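Thread on two-bin stock control for small shops. We moved the parts room at Dedside over to it in April and I keep getting the same questions, so the answers can live in one place.

The mechanism first. Each part has a front bin and a back bin. You pick from the front. When the front is empty, the back one comes forward and the empty one goes on the reorder shelf. The empty bin is the purchase order.

What this replaces is the perpetual count, where every withdrawal gets typed into a system and the system tells you when to buy. Perpetual counts work well for expensive parts. For washers they drift within days, and then people stop looking at the screen.

The only calculation that matters is the quantity in the back bin. It has to cover demand during the replenishment lead time, plus safety stock. The front bin can hold whatever quantity is convenient to buy.

Lead time here means the whole interval from the bin emptying to the parts being on the shelf. Most people use the supplier's quoted figure and leave out their own ordering cycle and receiving.

Our numbers for one line, Stinar 3045, a plain flanged bushing. Quoted lead time: 2 working days. Measured from empty bin to full bin: 10 working days. Nearly all of the difference was on our side.

The breakdown was dull. Orders were batched on Friday. The Clandurthorpe depot consolidates small lines before shipping. Boxes then sat at goods-in waiting for someone to match the paperwork.

We could have fixed any of those. We fixed goods-in and left the batching alone, as combined freight is cheaper than the extra bushings. Stock is a perfectly good way to pay for a slow process if the part is cheap and doesn't age.

Safety stock. The textbook formula multiplies a service factor by the standard deviation of demand over the lead time. It assumes demand is close to normal. Repair shop demand is lumpy: weeks of zero, then a job that takes a handful.

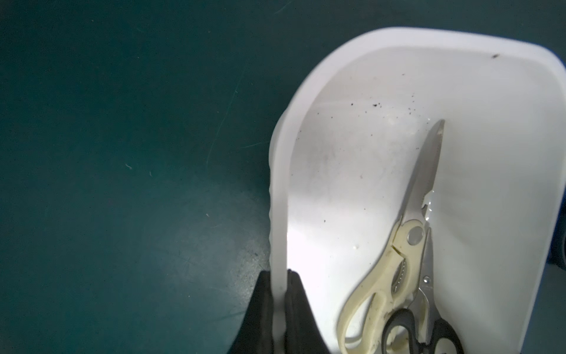 For lumpy parts I take the last 13 weeks of withdrawals, slide a window the length of the lead time across them, and use the highest total in any window. No distribution is assumed. It overstocks slightly and I can explain it to anyone in a minute.

If the history is too short to slide a window over, use the largest single job that draws the part and double it. Revisit when you have data.

Card contents. Part number, description, supplier, order quantity, back bin quantity, shelf location. The card stays with the bin at all times, including on the reorder shelf. If the card is in someone's pocket the part doesn't exist as far as purchasing is concerned.

Put the date the quantity was last reviewed on the card too. A quantity set two years ago for a machine you no longer service looks exactly like a good one.

Software. We keep supplier prices and order history in Tang and do not keep on-hand balances there for two-bin parts. Those fields are blank on purpose. A wrong balance gets used, and a blank one sends people to the shelf.

Accounting will ask what the stock is worth without balances. Value each line at the back bin plus half the front bin, at last price paid, and check the result against the annual physical count. Agree on the method with them before you switch it on.

Failure modes, in the order we hit them.

Someone picks from the back bin while the front one still has parts. Both run down together and there is no signal. Put the back bin directly behind the front one so it is awkward to reach.

A partial delivery refills the bin and the card goes back to the shelf as if the order were complete. The next cycle starts short. Our cards now stay on the reorder shelf until the full quantity is in.

A large planned job empties both bins in one morning. Two-bin is for background consumption. Anything scheduled should be bought to the job and kept out of the bins entirely.

Parts that should not be on the system: anything with a shelf life, anything serialized, anything that costs enough that you would notice one missing, and anything used less than a few times a year.

Sizing the containers: pick the bin after you have the quantity. We did it the other way round on the first rack and ended up with fastener quantities set by what filled the space, and several of those cards are still wrong.

I'll post the window calculation as a spreadsheet once I've taken our prices out of it.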